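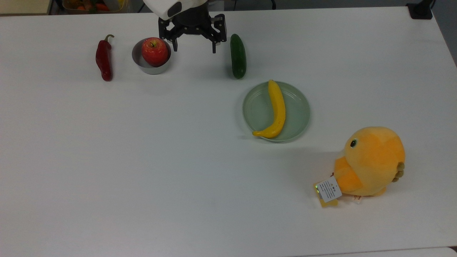

Bujar Tomić replied to my last post to say that a grocery list is a note to yourself and can't be wrong. Bujar, I have been married 2 decades and I have some news.

The list on our fridge this morning, in full: eggs, the good bread, stuff for Tuesday, apples (not those), thing for the sink. I went to the store with this. I was gone a while.

"Not those" refers to a conversation I apparently took part in during December. I bought green ones. It was those.

People keep telling me to use an app. We have used an app. We used Plister, which sorts your list by aisle, for a store laid out by somebody with a grudge against ours. It believed cucumbers were a beauty product.

Then we tried Lumari, which shares the list live between two phones. This means you can stand in front of the yogurt and watch your spouse delete yogurt.

You can also watch your spouse put it back as "yogurt??" I still don't know what I was being asked.

Lumari also keeps a history. According to the history, our household has added 164 items since spring and checked off 3. The groceries did get bought. We just don't like being told when we're done.

So, paper. The paper has rules, which I learned by breaking them. If it's underlined, we're out. If it's underlined twice, we've been out for a while and I was supposed to notice.

A question mark means "only if it looks good." Bananas always get a question mark. I have never once been told what a good-looking banana is, but I have been told several times what isn't one.

Someone asked in the replies if I ever write on the list myself. I do. My handwriting turned "chili" into "child" last month and it stayed up there for a week. My mother-in-law saw it and was very kind to us both.

Wetico, the store near us, has started putting little clipboards on the carts. I saw a man there today with a typed list. Typed, with quantities. He was finished in the time it took me to find parking.

I followed him for an aisle and a half to see how he lived. He bought one lemon and crossed off one lemon.

To the person who says to just take a picture of the inside of the fridge before leaving: I did that. I have a lovely picture of the back of a milk carton, and we now own two mustards behind it and one more in the pantry.

Anyway, I called from the store about the thing for the sink. It's a plug. We needed a plug. I had bought a sponge, a brush and a bottle of something blue.

Going back out now. She's added "other bread."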